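Bench notebook, hand-held gripper station, August 2025

Spent the morning with Corey going through the draft handling rules for the hand-held grippers before they go out to the Kerslake people. Tipene wants one page that a new operator can read standing up. What we have is four pages. Notes below are what I think should stay, plus what still needs deciding.

Wood-grain table, black wire basket behind, fingers open. 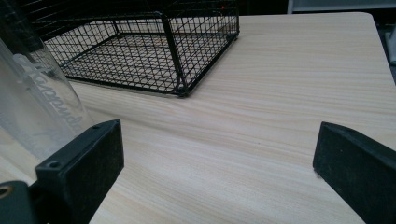
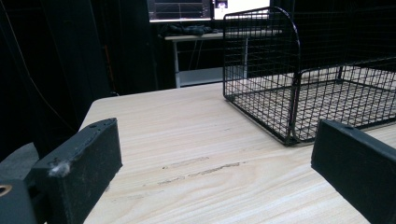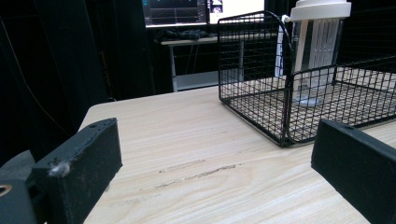
1. Before starting

Wipe the finger faces with a dry cloth and look at both of them. Lint is the usual one. The matte black holds onto it and it ends up in every take until somebody cleans it off. In the third view there is a tuft on the front of the left finger. That would be a stop under the new rule: clean, then start.

Scuffs are different. The left finger has a whitish worn patch on its outward side in the second view. Corey's position is that wear on the outside can stay as long as the inner face is flat and the fingers meet properly. I agree. Log it, keep using the pair. Wear on the inner face means swap the pair, both fingers, never one.

Check the screws by hand. No tools at the station for this. If it turns by hand it goes back to the bench.

2. Table

The old Selitz sheet said "clear the table" and people read that three different ways. Proposed wording: only items on the task card may be on the tabletop, and they stay on it for the whole block. Drinking bottles are to be kept on the side shelf unless the card lists one.

Marks on the surface: the dark scratches in the middle of the table do not need to be covered or sanded. Do not put tape over them. Tape changes how things slide, and we lost most of a block to that in March.

3. Background

Curtains closed before the first take and left alone until the block is done. Cables running over the curtain are OK if they hang still.

Monitors — this is the one we argued over. Tipene would like every screen in view turned off or turned away. Corey says the operator needs the session window where they can see it. Compromise for now: screens can be on, but nothing with names, email or chat open on them, and no video playing. The operator checks this at the start of each block and initials the card. Cloth and bags on the desk behind, same idea: fine if they are not moved mid-block.

4. During a block

A block is 50 takes. Break after it, 13 minutes minimum, off the gripper completely. The wrist complaints we had all came from people running two blocks together.

Fingers fully open at the start and end of each take. Hold 3 seconds at both ends. Do not rest the fingers on the basket rim to steady your hand.

If something is dropped, finish the take and flag it. Do not delete anything at the station. Deletion is done in Nudwood by whoever reviews, and the take number stays used.

5. Open items

— Does a cracked or bent basket wire count as damage to log? Corey says yes, I would say only if it can snag.
— Vomton fingers: do we write a separate line for them or cover them with the same one? Need to look at the screw positions first.
— Card 942 still has the old wording about the table. Pull it.
— Ask Tipene who signs off the one-page version.

Corey is cutting sections 1 and 2 down. I have 3 and 4.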